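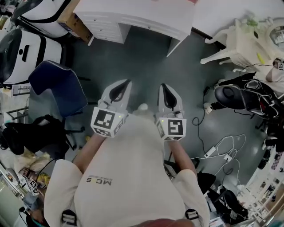

Stella Mbwambo told us at the first meeting that a catalogue nobody can search is the same as a locked door, and she asked us to begin with the index cards before touching a single letter. We followed that advice for the first half of the project.

Our report covers the work of four students on the papers of the Bralten Permit Office, which decided who could travel, change jobs or move house in the district until it was closed. The papers are now held in the reading room at Flistard. They were kept in sacks for years and came to the archive in no particular order.

What we set out to do

The collection has 3000 index cards and an unknown number of letters. Former residents can ask to see anything held under their own name, and relatives can ask once that person has died. At present a request takes 90 days to answer. Most of that time goes on finding the right card. We wanted to see whether a simple name list would shorten the search.

How we worked

We split into 2 pairs. One person read the card aloud and the other typed the surname, first name, year of birth and box number. We left out the officers' remarks, as these can name neighbours and workmates who have not agreed to be listed. Cards with a torn corner or missing surname went into a separate box marked Karaca, after the street where the office stood.

Spelling was the main difficulty. The clerks wrote names as they heard them, so one family appears under several versions. We typed what was on the card and added the likely modern spelling in a second column. When the pair could not agree, both versions went in.

Letters

We only read a small part of these. Many are refusals in a standard wording, with the reason left blank. Some applicants wrote back several times asking for the reason, and their later letters are clipped to the first. Rosalba Marras helped us with the office's abbreviations. "Stomen" turned out to be the short name for the appeals desk and had been wrongly entered as a surname on our early sheets. We corrected those on 21st October.

Results and problems

The name list is finished apart from the Karaca box. We did not test it on live requests, which staff have to handle themselves, so we cannot say how much time it saves. The September sheets should be checked again by someone who has not seen them, as our typing was less careful at the start. The letters still need a list of their own.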